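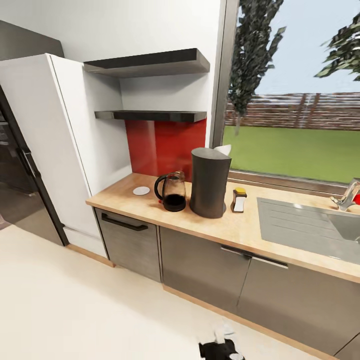 Oiling a wooden worktop – how long before I can use it?

Posted by Jaxon Chan

Hi all, first post. Got a light wood worktop going in under the kitchen window and the fitter left me a tin of Wynne oil and no instructions. Done one coat this morning. Mum's visiting at 7 tonight and wants to cook. Can I put stuff on it or will it mark? Also how many coats, tin label is all smeared. It's 50 mm thick if that matters. Window gets full sun after lunch.

Eifion Ellis

Thickness doesn't matter. One coat isn't enough to cook on, get a takeaway.

What I did with mine: thin coat, leave it 30 minutes, wipe off every bit that hasn't soaked in. People skip the wiping and then moan its sticky. Overnight, then a very light rub with fine paper, go with the grain. Then again. Three coats on top, four round the sink. Do the underside too if you can still get at it, at least one coat, otherwise it can cup.

Rags – dont screw them up and bin them. Oily rags can heat up by themselves and catch fire. Lay them flat outside to dry or soak them in water first.

Full sun will dry the oil faster so do that end in the morning. Wood changes colour by a window whatever you put on it. Move your chopping board and kettle about or you get pale patches.

Ieuan Penry

Never bothered with oil, used Asel varnish on ours. Looks fine. Scratched by the bread bin but you'd have to look.

Catriona MacBrayne

Varnish is a pain once water gets under it, you have to sand the lot. I'd stay with oil.

Agree with Eifion mostly. Would add – keep it properly dry for a few days after the last coat, no wet cloths, no hot pans ever (use a trivet). Then a top-up coat when water stops beading. Ours gets one in December and one in summer. If you've already got black marks round the taps, sand those back first, oil just seals them in.

Ring the fitter for the tin instructions, times vary. Mine said 23 degrees max in the room.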